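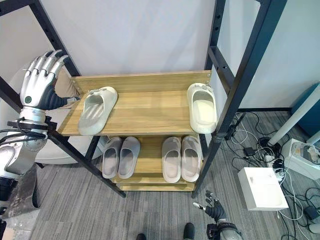 The rack, metal frame and wood shelves. Slides only, for now.

9/21/22

Quick one, I have 8 minutes before I need to leave. The rack by the bathroom is finally getting sorted. Started Sunday, got distracted, started again this morning before coffee. Big mistake.

So. The slides. Off-white ones with the little buckle thing on the strap go on top because those are mine and I wear them every day. Gray ones underneath, in pairs, toes out. I used to do toes in. Toes out is better, you just back up and step in. Thắng Đinh told me this years ago and I ignored him, sorry Thắng.

Almost bought a closed cabinet instead. The Getmont one, with doors. Glad I didn't, slides that live near a bathroom need air or they get that smell. You know the smell. Also the cabinet was $300 and this was hand-me-down, free, plus one evening of looking for screws.

The shelves move up and down if you can be bothered. I can't. Did it once in Febuary, pinched a finger, done.

Next problem is the bath stuff. Foam mat with the bear heads on it, big floppy thing, never stays where you put it. Rolling doesn't work, it unrolls. Folding leaves a crease. Current plan is stand it up on its end against the shelves and hope. Then there's the plastic odds and ends left over from when Mom was staying here after her hip, and I keep meaning to pass those on to somebody who needs them. Not this week.
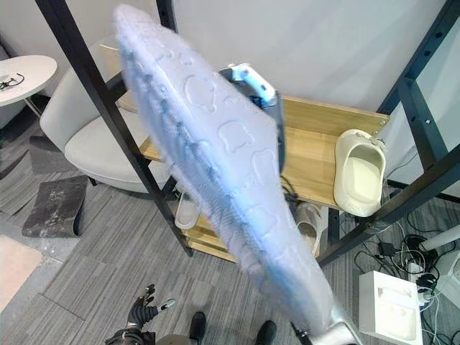
**How often do you wash a foam mat?**
Once every 2 weeks, with dish soap and lukewarm water, then hang it over the tub until both sides are dry.

Somebody asked me that in the comments last time so there you go. No bleach, I tried it on the old one and it went yellow and kind of crumbly.

Still to do: label the bins (or not), find a hook for the long brush, wipe down the bottom board becuase dust just lives there. Might get one of those Florkitz trays for wet soles.

OK late now. More on the weekend if I get the closet open.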